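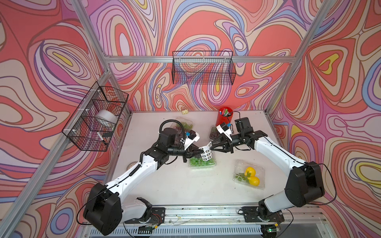

Against the Wall That Stores Everything

There is a kind of advice that has been going around for years now, and it says that the answer to a messy work surface is to look up. Get it off the table. Hang it. Every small-space column I have read since I moved to Skevville has repeated this, usually with a drawing of a table as bare as a skating rink and a wall above it doing all the work.

I have my doubts, and they start with the wire basket.

Take the long black mesh one on the back wall, under the rail. It is a good basket. It is straight, it runs a fair length along the wall, and it seems to have nothing in it. Meanwhile the smaller business of the place has gone to the basket on the left: a big white roll of tape in the upper compartment, a white marker lying crooked lower down, a little black thing next to the marker. That one is held to the wall with zip ties and sticks out at an angle.

I would bet on this pattern in most workrooms, sheds and kitchens in the country. People put up more storage than they need and then use the part that suits the hand. The rest is decoration. Shops know this perfectly well, which may be why wall systems are sold in sets. I bought the Vurier starter set in March. It came with 2 rails and 6 baskets, and I was told by the man at the counter that I would be back for more. I use one basket. It holds scissors and mail.

The case for hanging things goes like this: what you can see, you will find. Mesh is supposed to be best of all, as it hides nothing. I accept that for a roll of tape. Tape is large and pale and shaped like nothing else. A marker is already a harder case, since a marker in a basket lies down, slides to the low corner and ends up against whatever else has slid there. Open wire lets you see that something small and dark is in the corner. Whether it tells you what the thing is depends on the light and your eyes, and by evening mine are not up to it.

Then there is the matter of what is behind the mesh. On a plain wall a basket is at least easy to read. On this one, bands of coral and salmon and lavender and blue go swirling across three sides, every band with a dark line around it, and the back basket turns into a grid laid over a map of somewhere very hilly. I like the pattern more than I expected to. I grew up with beige pegboard and would not wish it on anyone. But I don't believe the people who say a lively wall makes you tidier. The claim turns up in the Tôn catalog, where a loud print is said to "invite order." My own guess is that it gives a stray object somewhere to hide. Hang a red-handled tool in front of coral stripes and go look for it a week later.

A white tabletop is a different argument, and here I will give the wall people some ground. White shows every crumb, scrap of tape and pen mark, and it makes you want to clear up. If you are going to spend money on a work area, spend it on the surface and on a light above it. The 600 dollars I put into shelving, rails and hooks over two years would have bought a much better table than the one I have, and I would have looked at it every day.

I will also defend the zip tie, which gets no respect. The wall systems come with their own brackets, their own screws and a small key you will lose. A zip tie costs next to nothing and admits that you may have put the thing in the wrong place. Snip it, move the basket a hand's width, tie it again. It doesn't always sit square — mine never do — and an angled basket bothers some people a great deal. I have stopped caring. A basket you can move after a month of use will end up somewhere sensible, and one you drilled for will stay where you first imagined you wanted it.

So before anyone orders a second rail, I would suggest a dull test. Leave the empty basket up through one full job, start to finish. If it is still empty at the end, take it down and give it to a neighbor with a garage. Mine is going out to the curb with five of its relatives, and the scissors can stay where they are.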